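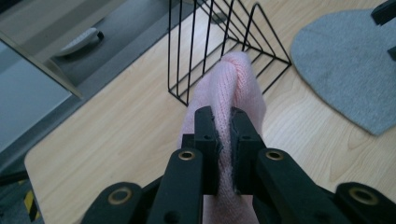
February 12, 2018

Table cell, hand-held pair

Spent most of the morning on the finger pads, so I'm writing it down while I still remember which screw went where. The grip strip on the left pad has gone ragged along its inner edge, and once it's like that the knit starts catching. Emília spotted it first (she says she told me in January, and she may well be right!). I've left the strip on for today's runs and put a new pair on the Vemton order, because our drawer has one spare in it and I'd much sooner change both sides together.

Bushings: went round the brass ones in the linkage with a cotton bud and checked each for play by wiggling the fingers sideways. Left gripper is lovely. Right gripper has a tiny bit of slop in one arm, nothing you'd notice on cloth, but I'd want it sorted before anyone brings the hard parts back. No oil please, Alžběta, it creeps on to the strips and then everything pink comes up with grey thumbprints!

Opening and closing counts came out fine after I zeroed both with the jaws shut on nothing. Closed reads 57 on the left, and on the right it wanders by about 7 before settling. I suspect the connector more than the sensor. Wiggling it changes the number, which is a bit of a giveaway.

Hats and rack

Same task as last week: pink hat on the wire rack, grey felt one flat on the table beside it. Pinching a folded ridge of the knit works far better than going for the edge. Keep the cables out to the sides of the table before you start, and have a look at where they go on the floor as well. I had the right one round my ankle twice.

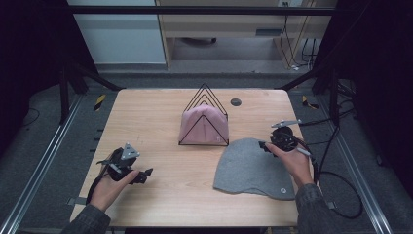
Still to do

Swap the strips on both pads when the Vemton parcel turns up, then zero again.

Try the spare cable on the right gripper and see whether the closed reading stops wandering. If it doesn't, the board goes back to Koubek and we borrow theirs.

Run log is saved up to 2748. Emília wants 4000 before we change the hats for anything else, so please don't tidy the rack away.

Floor tape stays where it is too.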